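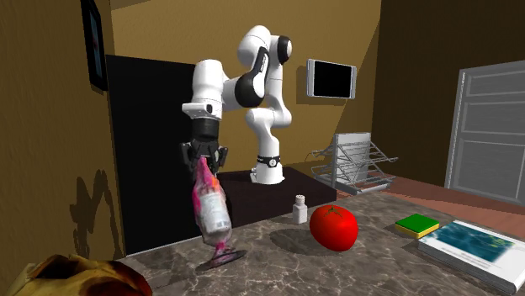

A clear plastic bottle with a pink label, held by the neck just above a worktop.

Materials and Recycling | Ages 9 to 12

How a plastic bottle is made, and how it is used again

A plastic drinks bottle weighs very little, does not break when dropped and keeps the fizz in a fizzy drink for weeks. Each of these things depends on the plastic it is made from and on the way it is shaped. This page explains both. It then follows the bottle through a recycling works.

What the plastic is

Most clear drinks bottles are made from a plastic called PET. The letters are short for polyethylene terephthalate, said "polly-eth-ill-een ter-eff-tha-late". It is made from chemicals that come mainly from crude oil.

All plastics are built from very long molecules. A molecule is a group of atoms joined together. In PET, the same small group is repeated over and over, end to end, like links in a chain. A material of this kind is called a polymer. "Poly" means many.

When PET is hot enough, the chains can slide past one another and the plastic flows like thick syrup. When it cools, the chains stop sliding and the plastic becomes hard. It can be heated and shaped again later. Plastics that behave in this way are called thermoplastics.

Stage one: the preform

PET arrives at the factory as small pellets. They are dried first. Any water left inside would break some of the long chains during melting, and the finished bottle would be weak.

The dry pellets are melted and pushed at high pressure into a steel mould. The part that comes out is called a preform. It looks like a thick test tube with a screw thread at the open end. The thread is already full size. It will not change again, and the cap of the finished bottle will fit it exactly.

Preforms take up much less space than bottles. For this reason they are often made in one place and sent by lorry to another, where the drink is. The works at Wevanen makes only preforms, and the bottling hall at Tedlow turns them into bottles. A crate that holds 930 preforms would hold only a few dozen finished bottles of the 500 ml size.

Stage two: blowing

At the bottling hall, the preform passes a row of heaters until its walls are soft. The neck is shielded from the heat so that the thread keeps its shape. Then the preform is placed inside a second mould, which is hollow and has the shape of the bottle.

A thin rod pushes down inside the preform and stretches it lengthways. Air is blown in at the same time and stretches it sideways. The plastic meets the cold wall of the mould and sets. The mould opens and the bottle is taken out.

Stretching does more than make the plastic thinner. It pulls the long chains into line. Chains that lie in line hold together more strongly than chains that are tangled, and gas finds it harder to get between them. The wall of a bottle is therefore thin and strong at once. The neck has hardly been stretched, so it has to be thicker.

Why the bottom is not flat

The gas in a fizzy drink pushes outwards on every part of the bottle. A flat base would bulge and the bottle would rock on the table. Many fizzy drink bottles have a base with 5 feet. Between the feet the base is rounded, and a rounded shape spreads the push evenly. Bottles for still water do not have to hold back gas, so their bases can be simpler and their walls thinner.

Caps and labels

The cap is usually made from a different plastic, either HDPE or polypropylene. The label may be paper, or it may be a thin plastic film. Some film labels are glued on. Others are sleeves that shrink tightly when warmed.

The difference matters later on. A recycling works has to separate the cap and the label from the bottle, and some labels come away more easily than others. A sleeve that covers the whole bottle can also confuse the sorting machine, which may read the label instead of the plastic underneath.

Sorting

Used bottles reach the works pressed into large blocks called bales. At Dalen, each bale is broken open and the bottles are spread along a moving belt. Magnets take out steel. A lamp then shines infrared light on the belt. Infrared is a kind of light that our eyes cannot see. Each plastic reflects it in its own pattern, and a sensor reads the pattern. Small jets of air push the unwanted plastics off the belt.

Washing and separating

The bottles are chopped into flakes and washed in hot water with a cleaning chemical. This takes off glue, dirt and the last of the drink.

Next the flakes go into a tank of water. PET is denser than water, so it sinks. HDPE and polypropylene are less dense than water, so the bits of cap float. They are skimmed from the top and can be recycled separately.

The clean PET flakes are dried, melted, pushed through a fine filter and cut into pellets again. Some pellets become new bottles. Others are spun into thread for fleece jackets, carpets or the filling of sleeping bags.

Can it go on for ever?

No. Each time PET is melted, some of its chains become shorter and the plastic may turn slightly yellow. The works can repair part of this damage by heating the pellets for several hours without letting them melt, so that short chains join up again. New plastic is often mixed in as well.

Try it: sink or float

You need a bowl of water, a clean PET bottle, its cap and an adult with scissors. Ask the adult to cut a small square from the side of the bottle. Put the square and the cap into the water and push both under, making sure that no air bubbles cling to them. Let go and watch which one rises.

Words to know

Dense — having a lot of mass for its size.
Flake — a small flat piece of chopped plastic.
Polymer — a material made of long chains of repeated parts.
Preform — the thick tube from which a bottle is blown.
Thermoplastic — a plastic that softens when heated and hardens when cooled.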